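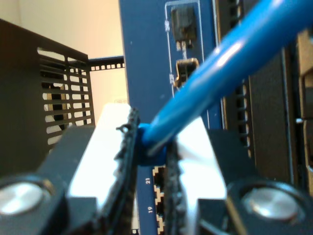 ## 6. How far the cabling result can be trusted

The student team at Kinddale entered the Bastska contest with a single task, plugging a network cable into a named port on a rack-mounted switch, and the contest report gives that task one number. We think the number hides most of what matters. This section goes back over the trial logs and asks what the students' controller, Brarkora, can fairly be said to have learned.

### 6.1 What was counted as a success

Brarkora was trained on 3,349 demonstrations recorded by members of the robotics club. It was then tested on 213 trials, all run by the same group of students who had recorded the training data. A trial was marked as a success if the connector was "in the port" when the arm let go. The phrase comes from the contest rules and was never made tighter. Some students pulled on the cable afterwards to check that the latch had caught. Others looked at it and wrote down a pass. The logs don't say which check was used on which trial, so we can't separate the two now.

A plug can sit in a jack without being latched, and from a short distance the two cases look much alike. A link light would have settled the matter, but the switch was left without power during the trials. Saranya Varghese, who kept the logs, raised this in a note to the team before the contest. Her note was discussed and the rule stayed as it was. We have left the marks as the students entered them, and we don't treat them as evidence of latching.

### 6.2 The grasp

The fingers carry rough black strips on their inner sides, and the team credits these strips with most of the improvement between its early and late trials. We are less sure. The strips were fitted in the same week that the students changed the starting pose and began closing the gripper on the body of the connector, having earlier closed it on the cable. No trials were run with only one of these changes in place. Any of them might explain the gain, and so might plain practice on the part of the people setting up each run.

The cable is a second problem. Its weight and stiffness pull on the connector whenever the arm turns, and a small tilt at the fingers becomes a missed port. The report says Brarkora "corrects for" this tilt. In the recordings we watched, the arm pauses near the port and then moves forward. A pause is consistent with correction. It is also consistent with a slow controller waiting for its next command, and the delay was not measured.

### 6.3 The setting

The trials took place in a room that is also used for other things, and the furniture was left in place. Figure 3 gives a fair idea of the working space: an open rack standing on a wooden floor, a cardboard box in front, a sofa to one side. The report calls the setting "realistic and cluttered". We would say it is cluttered in one particular way. A controller that has seen the same sofa throughout training may be using it as a landmark, and nothing in the test would show this.

**Figure 3.** The arm at the rack, with the gripper pointing upwards and a small, pale, connector-like part held between its fingers, aimed at the lower edge of the switch. 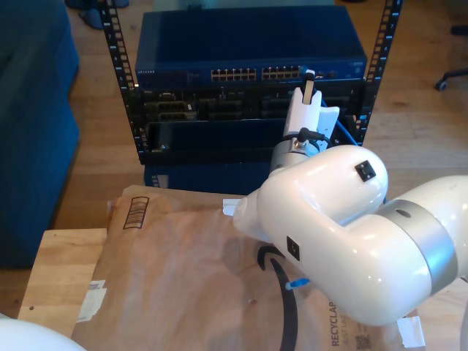

The plainest check would be to move the rack. The team did this once, on 13th July, and stopped after 6 trials when the arm reached its joint limit. Those trials are missing from the reported total. Leaving them out can be defended, as the arm could not have reached the port whatever Brarkora told it to do, but the report should have said so.

We also asked whether the choice of port mattered. Trials were meant to be spread evenly over both banks of the switch. In practice the students chose the port by hand, and the outer ports come up far more often than those in the middle, where a neighbouring cable gets in the way of the fingers. The Hegde baseline used for comparison was run on a port list drawn at random. Setting the two success rates side by side, as the report does in its main table, flatters Brarkora by an amount we have no means of working out.

### 6.4 What we would accept

None of this means the students' system doesn't work. We have watched it place connectors, and for a club project the hardware is well put together. Our doubt is about the claim that it would do the same on another rack, in another room, with a person outside the team keeping score. A repeat is planned for October, with the switch powered, the ports drawn at random and every trial logged, including those that end at a joint limit. Until then we report the original figure in Section 7 with a note against it, and we leave it out of the pooled comparison.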